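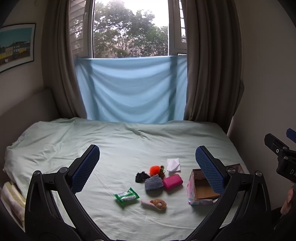 Figure 2. Small items spread on a bed before sorting, with an open cardboard box to the right.

3.2 Small items on soft surfaces

Most of the work on household tidying looks at floors, desks and kitchen counters. Beds get less attention, although in our home visits the bed was the place where people most often put things down while they decided what to do with them. A bed is wide, it is at a handy height, and it is usually clear for most of the day. It is also soft, so a small object can sink into a fold or slide toward a low spot when something nearby is picked up.

We use the term "bed sort" for a task in which mixed small items are laid out on a made bed and then put away in one or more containers. Figure 2 shows a typical layout. The items there include a folded tissue, an orange pom-pom, a grey knitted bundle, a bright pink case and a packet of wet wipes. They have little in common apart from their size. This is normal for the kind of clutter we studied, which tends to come out of coat pockets, bedside drawers and the bottoms of bags.

The full set for the bed sort task held 286 items. Eirlys Edwards and Kelly Furnival gathered them from five homes and gave each one a main material label: cloth, paper, plush, soft plastic or hard plastic. Items that fit two labels were given the one that covered more of the surface. Disagreements were settled by a third reader, Lăcrămioara Voicu. Wet wipe packets caused the most argument. The wrapper is soft plastic, but a full pack holds its shape and a nearly empty one does not, and in the end we kept full and part-used packs as separate entries.

Layouts were made by hand. The person setting up the bed took a mixed handful from a bin and dropped the items onto the sheet from a low height, then moved only those that had rolled off the mattress. Sheets were not ironed or pulled tight. We tried flat, tucked sheets in an early round and found that people did not keep their beds that way, so the later layouts have wrinkles wherever they happened to fall. Plain sheets were used for half of the layouts and patterned sheets for the rest. The sheet in Figure 2 is a pale mint green.

Containers were cardboard boxes or cloth bins. Boxes were left with the flaps up, as they would be at home, and were placed on the bed itself. This matters more than we first thought. A box on a mattress tilts when weight is added to one side, and people who sorted heavy things first ended up with a box that leaned toward them. Two of the sorters began to put soft items in the bottom before anything else, without being told to. We did not make this a rule.

Each sorter was given 50 layouts over several mornings, with a break after every 20. They were asked to put away everything on the bed and to work at the pace they would use at home. Petronella Nkosi kept the written log. Her notes list three things that slowed people down: thin paper that lay flat against the sheet, dark cloth bunched so that it was hard to tell what it was, and items resting on top of other items. With stacked items, some sorters lifted both together and others took the top one first. We counted both as correct — the task was to clear the bed, and either way did so.

Crumpled paper was a special case. Several sorters asked whether a used tissue should be thrown out or kept. We told them to treat it like any other item, and the results in Section 4 include tissues on that basis.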